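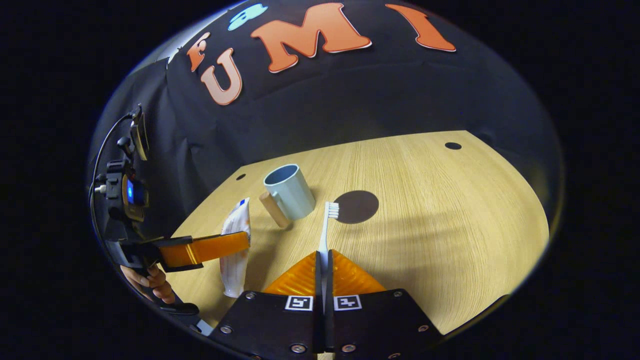 Home | Syllabus | Handouts | Problem sets | Office hours

Microbial Genomics, Handout 7: Operons and where they stop

Last week we left the polymerase sitting happily on a promoter. This week it has to get off, and it is not good at following instructions.

1. Two ways to stop

Intrinsic termination needs only the RNA itself. A GC-rich stretch folds into a hairpin, a run of U's follows it, and the weak RNA-DNA hybrid comes apart. You can spot these by eye after a while, a skill that will impress no one at parties.

Rho-dependent termination needs a protein. Rho loads onto naked, C-rich RNA (the rut site), travels toward the 3' end and pulls the transcript out of the polymerase. Ribosomes in the way keep Rho off, so a gene that stops being translated may also stop being transcribed. This is polarity. It ruined a good many knockout experiments before anyone had a name for it.

2. Why "one operon, one transcript" is a white lie

The textbook operon gives one mRNA covering all its genes. Real ones leak. Expect:
- internal promoters, often active only in stationary phase
- partial terminators that let a fraction of polymerases through
- RNase E cuts that leave one half of the message living longer than the other

Our class genome, the soil isolate Purneo, has 3,620 annotated genes. The first-pass operon map groups 2,199 of them into multi-gene units. When Hường Lý mapped 3' ends for the same strain, she found 936 that fell inside those units. Some will be processing sites, some will be real terminators, and some will be library junk. Sorting them out is your problem set, so do not look so relieved.

3. Attenuation (read before the discussion section)

In the trp leader, the ribosome reads a short peptide with 2 tryptophan codons in a row. Plenty of charged tRNA: it moves on, the terminator hairpin forms, transcription ends. Not enough: it stalls, the antiterminator forms instead, and the genes are made. The trick relies on transcription and translation happening in the same place at the same time, so please stop proposing it for the yeast nucleus. Radomír Danko has now read this in nearly every March midterm and would like to read something else.

4. For the problem set

Use the Jornum browser tracks. Check the strand before you call anything antisense. A 3' end with no hairpin is not proof of Rho - compare against the Rho-inhibited sample first. Show coverage on both sides of each site you pick, with the scale printed on the axis.

Bring a pencil for the hairpin drawing. Pen was tried last year.

Last updated: Apr 3, 2026

This site uses cookies to remember your section number. Accept | Decline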